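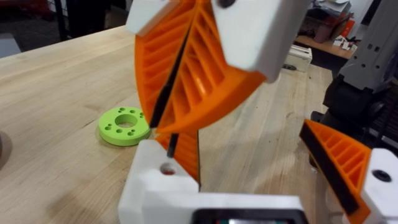
Tischplatte aus langen, hellen Brettern mit sichtbarer Maserung.

Suchbegriff eingeben Suchen

Tischplatten pflegen: Besuch in einer Werkstatt in Prukivberg

29. Oktober 2023

Die Tischlerin bittet zuerst in die Küche, die Werkstatt ist im September neu gestrichen worden und riecht noch. Seit 14 Jahren baut sie Tische, erst bei Clalevholm, inzwischen auf eigene Rechnung. Die meisten Anfragen, sagt sie, kämen von Leuten, die schon einen Tisch haben und nicht wissen, wie sie ihn behandeln sollen.

„Ein helles Brett zeigt alles“, sagt sie. „Kaffee, Rotwein, den Rand vom Blumentopf. Wer das nicht mag, soll dunkel kaufen.“ Sie selbst mag es. Lange Bretter verwendet sie, wo sie welche bekommt, und legt sie so, dass die Maserung der Länge nach durchläuft. Kurze Stücke aneinanderzusetzen sei billiger, die Stöße störten sie aber.

Auf die Frage, wie oft eine Platte geölt werden muss, will sie keine Zahl nennen. „Ich gebe den Leuten immer denselben Test mit: einen Tropfen Wasser draufsetzen und warten. Bleibt er stehen, ist alles in Ordnung. Zieht er ein, wird geölt.“ Vor dem Ölen schleift sie mit 200er Papier, immer in Faserrichtung und ohne Druck. Den Überstand nimmt sie mit einem Baumwolltuch ab. Die Tücher breitet sie danach draußen zum Trocknen aus, weil sich ölgetränkte Lappen selbst entzünden können.

Von Mikrofasertüchern hält sie wenig, von Scheuermilch gar nichts. Für den Alltag reiche ein feuchter Lappen. „Und trocken nachwischen. Das lassen viele weg.“

Ärger macht ihr die Heizungsluft. Ein Kunde habe seinen Esstisch direkt vor den Heizkörper gestellt und im Winter angerufen, zwischen zwei Brettern sei eine Fuge aufgegangen. „Ich habe ihm gesagt, er soll bis zum Frühjahr warten. Im Mai war sie zu.“ Spachteln würde sie so eine Fuge nicht, die Masse werde später wieder herausgedrückt.

Was ein Tisch bei ihr kostet, hängt von Holz und Länge ab. Der letzte lag bei 2.155 Euro, ohne Lieferung. Eine alte Platte abschleifen und ölen macht sie auch, zurzeit allerdings erst wieder nach Weihnachten.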